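The Cornlow Tenancy

Inventory, Unit 38, commenced in February at 3 p.m.

The previous occupant of the Revport flat left 93 articles and no forwarding address. The assessor was instructed to record each item by type, colour and position, without inference.

Item 9. Coasters, round, five. Set in a row. The three at left are darker than the two at right. Condition fair.

Item 10. Mugs, five, no two the same colour. One tray, lavender, raised rim. The light blue mug stands on the last coaster – the assessor checked this twice, then wrote it down.

She had owned a light blue mug in Cornlow. The form had no field for that.

Mugs, coasters and tray, Item 10:

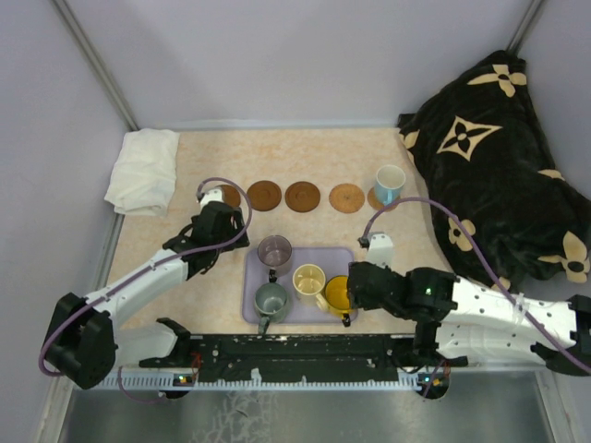
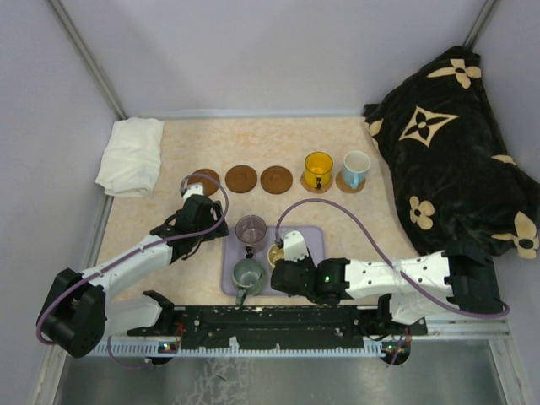

Item 11. Kettle, electric, Givum brand. Element scaled. Cord intact. Capacity not marked. Found in the hall cupboard behind the ironing board, filled to the maximum line. The assessor emptied it into the laundry sink, entered the word 'serviceable' and went on to the linen.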